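Trondley Home Help > Lighting and Ceilings

Black ceiling with light panels, is it too dark for a workroom?
Posted by Stenness, November 2025

Hello everybody. I am renting a room above a shop and I want to use it for repair work and for packing of small orders. The walls are white and they are in good condition. The ceiling is old, with many pipes and stains, and the owner permits me to paint it. I would like to paint it black, so the pipes are less visible. The lamps will be flat rectangular panels.

My wife is afraid that the room will feel like a cave. I already bought the paint, so I hope she is wrong. Did somebody do this, and did you need more lamps after? 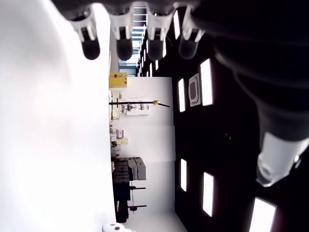

My room has one big window on the short side and it is 200 square feet. In the afternoon the sun goes behind the next building and then I depend on the lamps only. I like the look of bright panels in a dark ceiling with a white wall under it, and also the square vent or speaker grille beside the tall panel, with its pale border. In my room there is a vent of similar size, and I don't know if I must paint it black too or leave it light. Please advise me also on this.

Disedent
I painted mine in May and I am satisfied. The paint must be fully matte. With satin paint you will see a reflection of each panel and also each mistake of the roller. I used two coats, and between the pipes I needed a brush. It was slow work and my neck was hurting for two days.

About the light: yes, it is less bright than before, because a white ceiling sends light back down and a black one does not. I added one more panel over the table and now it is fine. Keep the walls white and choose a table with a light top if you can. The evening is the time when you will notice the difference most, so test it in the evening before you close everything.

For the vent, take off the cover and clean it well before you decide. I left mine white. If you paint it, use thin coats so the openings stay free, and let it dry completely before you put it back.

Sikder
Just do it. Paint is cheap, I paid 100 for everything with the rollers. You can always go back to white (but you will need a lot of primer).

Stenness
Thank you both. My paint is satin, so I will ask the shop if they can exchange it. I will leave the vent cover light for now.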